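Skerkora Stone

The Skerkora Stone is a bullaun, and if you've never met the word, a bullaun is a boulder or a bit of bedrock with one or more round hollows worn or cut into it. Ireland has plenty of them. You often find them near old churches and holy wells, and they tend to fill with rain. I've been visiting this one for nine years (it's a short walk from Bunport, with a bad gate) and I'm very fond of it, so forgive me if the article wanders.

Description

The stone is a gray lump of granite, nearly 4 feet across, lying in the corner of a sheep field. It has a flat top that slopes a little to the north, and the sheep use the south side for scratching.
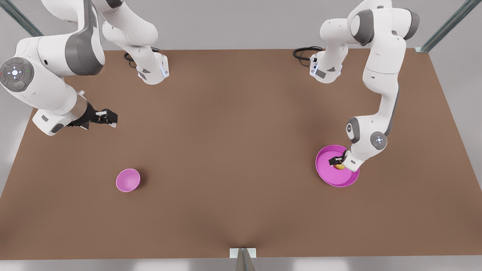 Skerkora has two basins, which locals call the Mother and the Pup. The Mother is deep and smooth all the way down, and the Pup is shallower, with a rough patch on one side that I always end up rubbing with my thumb. For the difference in size, think of the two pink bowls on the brown tabletop, the large one and the smaller one sitting by itself — the real basins are much closer together, though, with only a thin ridge between them.

Age and use

Dating a bullaun is a headache. A hollow in a rock doesn't hold much you can test, and people keep using a handy one for centuries. Some writers see them as grinding bowls for grain, herbs or ore, and some think at least a few go back to prehistory. Others tie them to the early monasteries. Rónán Moynihan argued for the monastery in his Bunport parish history, pointing to a curved bank in the next field. I've walked that bank many times and I can believe it on a low-sun evening, less so at noon! 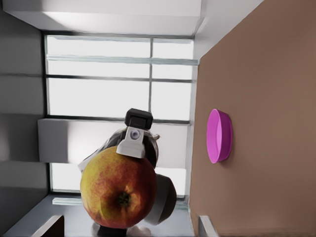 Fionnuala Gallagher doesn't accept the monastery at all, and wrote to me that the bank is an old field boundary, that the basins were for grinding, and that the wear in the Mother is too even for anything else. She'd like to see the soil beside the stone properly dug. So would I.

Folklore

Water from the Pup was said to cure warts, provided you came on a Monday and told no one. Water from the Mother was for sore eyes. There's also a story that the stone was once rolled down to Ashby's farm for a cattle trough and was back in its corner by morning. The same tale is told of other bullauns, so I wouldn't lean on it.

Access

The field is private, but you can ask at the yellow house. Go after rain, and wear boots.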